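The kitchen that has to be set up every morning

By Merike Stankevičius

Maeve Mac Carthaigh is already swearing at a bottle when I get in. Not a real one. It is on her screen, in a kitchen that exists only on a server at Miltonik, and it keeps sinking into the worktop.

"Collision shape's wrong," she says. Types something. Up it comes.

The kitchen is the practice cell for Nirkard, a one-armed machine bolted to a bench down the corridor. Before the real arm gets a new routine, the routine is run in here. Before that, someone has to get the room right – the counters, the light, the stuff lying about. That someone is Maeve, and on bad days Inese Avotiņš too. 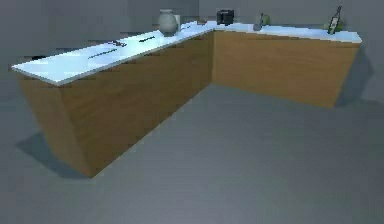
Setting up goes in the same order each time. Counters first. They are plain wooden blocks, no doors, no drawers, because the routines they run at the moment only deal with what is on top. Then height, checked against the real bench with a steel rule. Last June the two were out by 15 millimetres and the real arm came down hard on a chopping board. The dent in the gripper pad is still there, Inese keeps it in her desk.

Then the objects. Every one has a weight, a grip and a shape the software can bump into, which isn't the same shape you see. Fruit is easy. Bottles are a pain – tall, thin, and if the base is even slightly off they creep or topple. The library, called Ķēniņš after somebody's old cat, has 2,290 items in it and Maeve reckons she has mended most of them by hand.

"You fix the cup and the vase goes," she says. "Then lunch."

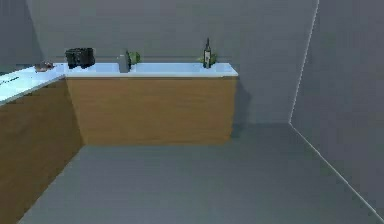 The Nirkard practice kitchen, with a labelled bottle at the right-hand end of the back counter.

Friction is the other headache. Aivar Koppel, who looks after the real arm, sends up readings when he changes the pads, and the numbers go in by hand. He was meant to automate it. Hasnt yet. Five fields, two of them in the wrong units, and a sticky note on the monitor saying which two.

After that it's a settling run. Nothing is picked up, the room is just left alone while the physics ticks over, and anything that slides or jitters gets pulled out and looked at. Maeve drinks her tea through this bit. If it holds, Laimutė Hunt signs it off and the routine goes in the queue for the night.

Today it doesn't hold. The bottle again. Maeve puts teh mug down, opens the file and starts on the base.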